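Three records, one gig and a tape I can't stop playing
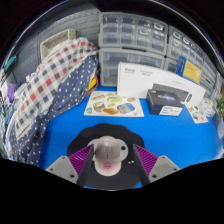

I said last time that I'd had enough of doom bands for the year, and then in the same week two doom records came through the door and I played both of them to bits. So ignore me, basically. I've got the new Mellell album to get through, the reissue that a fair few of you have been emailing me about, a word on the Umali split, and then a bit about the Bustville show, which I went to with a stinking cold and enjoyed anyway.

Mellell first. If you've been on this list a while you'll know I was rude about their last one. I thought it was a band with two good riffs stretching them over an hour, and the drums sounded as if they'd been recorded through a duvet. The new one is five songs, forty-odd minutes, and it starts with the best thing they've written. No intro, no rain noises, no monk chanting. The guitar just comes in on that horrible low bent note and the rest of them fall in behind it a bar later, slightly late, like people coming down the stairs in the dark. I played it on the bus and missed my stop (by one, I'm not going to pretend it was a spiritual experience).

Second track is the fast one, or fast for them. Third is the long one, and I'm still in two minds. There's a stretch in the middle where everything drops away except the bass and somebody scraping a cymbal, and on headphones it's lovely, properly creepy, but on the stereo in the kitchen I kept thinking the record had finished. Then they come back in and I spilled my tea. Fourth song has clean singing. I know! I braced myself too. Rakiya Garba has done all the vocals on their earlier stuff as one long roar and I had no idea she could do this – it's quite a plain voice, a bit folky, and she doesn't push it. The song is only four minutes long and I wish they'd put another one like it on side two.

The closer I don't love. It has the same riff shape as the opener with a slower beat under it, and by then I'd had my fill. But four out of five songs is a very good strike rate for this sort of thing, and the drums sound like drums. Get the vinyl if you can find it. The sleeve is thick and the lyrics are printed big enough for me to read without my glasses, so full marks there.

Now the reissue. The Veko demo has been one of those tapes people bang on about for as long as I've been going to gigs. The original run was 200 copies, sold off a trestle table, and I have never once held one. I had a copy of a copy off a lad at college with the first song chopped off at the start, and for years I thought that was how the song went. Hearing it with its actual first few seconds is very strange. There's a count-in! Somebody coughs!

It hasn't been tidied up much, thank goodness. It's still hissy and the second guitar is still out of tune on side B, and the vocals are as daft as ever, all that gargling about tombs. They've made it louder and taken out some of the boxy sound in the middle, and you can hear what the bass player was doing, and he was doing a lot more than I'd given him credit for. It's death metal by teenagers who'd plainly been listening to far more punk than they let on. Songs are about two riffs each and most of them stop dead when they run out.

The bonus stuff is a rehearsal tape and I'll be straight with you, I've played it once. If you're the sort who likes hearing the same song three times with different mistakes then you'll be very happy. There's a booklet as well, with a nice long chat with Ariel Magbanua, who played drums, and is very funny about having to borrow a kit for the recording and being told to give it back halfway through. He also says they only ever played one gig outside their own town and the van got stuck in a field. I'd have read twice as much of that.

Umali split, quickly. Umali's side is great: three short grindy things and then a slow one that sounds like a skip being dragged down a hill. The other side is noise, and I don't really know how to tell good noise from bad noise, so I'm leaving it to those of you who can. Write in and tell me. It plays at 45 even though the label says 33, and I listened to the whole thing at the wrong speed first and thought it was a bold change of direction.

And so to Bustville. For those who haven't been, it's the room above the old carpet shop, you go in round the side, and the stairs are steeper than they need to be. It holds 90 and I'd say it was full, or it felt full from where I was, wedged next to the merch with a pocketful of tissues. First band on were local and nervous and very loud. I liked them. The singer thanked his mum, who was there, in a cagoule, right at the front.

Mellell were on last and did the whole new record in order, which is a brave thing to do to people who've mostly come for the old songs. It worked, though. The quiet bit in the long one that bothered me at home was the best part of the night. The whole room shut up, even the bar, and you could hear the bus go past outside. Then the riff came back in and the bloke in front of me threw his arms up and caught me square on the nose, which given the state of my nose was bad news for both of us. He bought me a drink. Lovely man. If he's reading, I hope the jacket washed out.

Rakiya did the clean song sitting on the edge of the drum riser with the mic in both hands. Her voice wobbled on the second verse and I liked it better than the record. One old song for the encore, and yes, it was the one you'd want.

They've got more dates in August, mostly up north, and I'm trying to talk myself into one of them. Trains permitting. If anybody's driving from my way and can put up with me talking about bass sounds for three hours, shout.

Two bits of housekeeping. The box of spare CDs is still in my hall, so if you want a lucky dip send me your address and the cost of a stamp, and say if there's anything you really can't stand (last time I sent power metal to someone who's still not speaking to me). And I still need somebody's opinion on turntable belts. Mine has gone slack and everything I own has turned into doom.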